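Section 4: Adding a Listing and Publishing It

This section covers entering a home for sale in Wirka, from the first blank form to the live listing page. You need an agent or office manager login. Read-only users can open the form but the Save button stays gray.

Before you start

Have the signed listing agreement, the parcel number and the asking price at hand. If the home was listed with your office before, search for the address first. Entering it a second time creates two records with separate price histories, and they can only be merged by Roteck support.

4.1 Create the record

1. From the main menu, choose Listings, then New Listing.
2. Type the street address. Wirka checks it against the county parcel file and offers up to five matches.
3. Pick the match. If none is correct, choose Enter by Hand and fill in the parcel number yourself.
4. Choose the property type. Condo and Townhouse open an extra tab for association fees.
5. Click Save Draft. The draft gets a record number, shown at the top right of the form.

Note: A draft with no changes for 92 days is moved to the Archive folder. You can move it back at any time.

4.2 Price and terms

1. Open the Price tab and enter the asking price in whole dollars, without commas.
2. Enter the list date and the expiration date from the agreement.
3. Under Showing Terms, select By Appointment, Lockbox or Call Owner.
4. If the seller is leaving furniture or appliances, list them in the Included box. Anything typed in the Agent Remarks box is not shown to buyers.

Caution: Once a listing is live, a change to the asking price is written to the public price history and cannot be removed. Check the figure before you publish. A missing zero is the most common error we get calls about.

4.3 Public description

The description field holds 300 words. Text past the limit stays in the draft but is dropped from the live page. Line breaks are kept. Bold and italic are not.

Spelling is checked when you leave the field. The fair housing check runs at the same time and underlines words in orange. You can publish with orange words still in place, but the office manager gets a copy of the warning.

4.4 Photos

1. Open the Media tab and click Add Photos.
2. Select up to 100 files. JPEG and PNG are accepted.
3. Wait for the green bar to finish before leaving the tab. A full set takes about 185 seconds on an ordinary office connection.
4. Drag the photos into the order you want. The first one is used in search results.
5. Type a room name under each photo, or leave it blank. Blank names do not show on the live page.
6. Click Save Order.

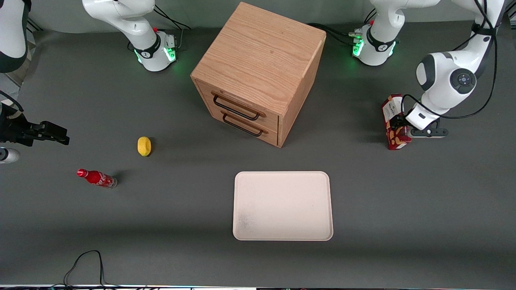

4.5 Publish

1. Click Preview and read the page as a buyer would see it.
2. Go back to the form and click Publish.
3. Choose where the listing should appear. Office Site is always checked. Usside and Tan are only shown if your office has set up those feeds (see Section 7).
4. Click Confirm. The status changes from Draft to Active.

The office site updates right away. Outside feeds are sent every hour, on the hour, except between midnight and 4 a.m. A listing published late on Saturday evening may not appear on Usside until Sunday morning.

If the status stays at Pending, open the Messages tab. A required field has been left empty, and its name appears in red. Fill it in, save, and click Publish again.

To take a listing down, see Section 5, Changing Status.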